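Home | Laundry | Kitchen | Shed | Storage | Contact

Search tips
Search

Folding T-shirts so they fit the drawer

I fold on a table, never on the bed. A mattress gives under your hands and the sleeves creep back out. Lay the shirt flat, smooth it from the collar down to the hem, and get the side seams straight before you fold anything.
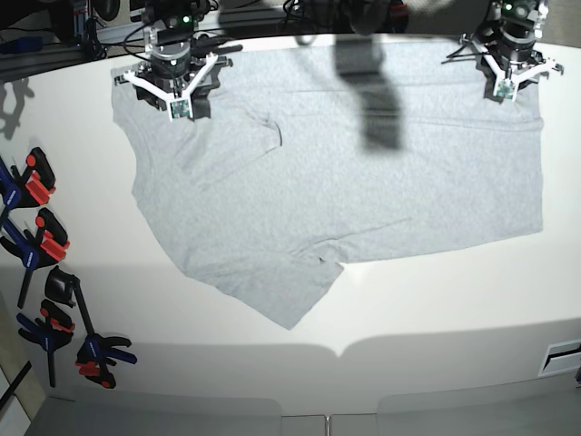

Should you fold a T-shirt face up or face down? Face down, so the print or pocket ends up on the outside when you finish.

Bring one side in to the middle of the collar, then turn the sleeve back on itself. Do the same with the other side. You want a long rectangle the width of your drawer divider – mine are the cheap Plunberg ones, $11 a pair.

Fold the hem up to just short of the neckline, 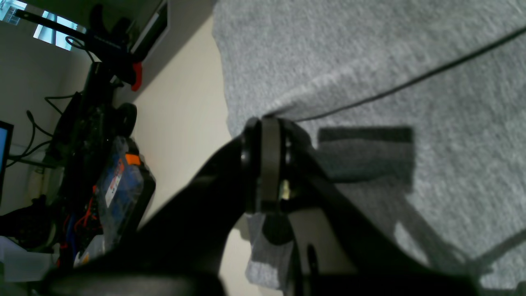
then fold in half once more, or in thirds if the drawer is shallow. Stand the shirts on edge with the fold facing up so you can see every colour.

Jumpers and heavier knits go on a shelf. Hangers stretch the shoulders, and a stack higher than five topples over.

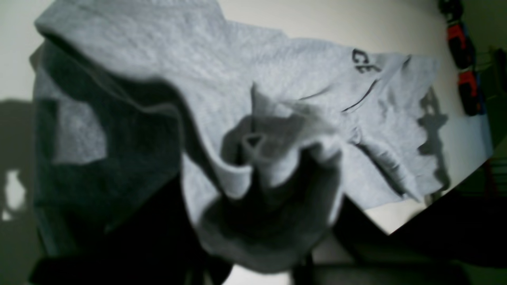 Creases mostly start in the basket, so get things out of the dryer while they're warm and give each one a good flick. Grey marle left bunched up with a rolled edge like that one needs laying out again from the start. Don't try to rescue a half-done fold – pick it up by the shoulders, shake it and begin over.

Comments (3)

Rochelle Hollis
Do you do singlets the same way?

Keegan Ruawai
Thirds works better for my tall sizes.

Karla Zepeda
Trying this on the school polos tonight, thanks.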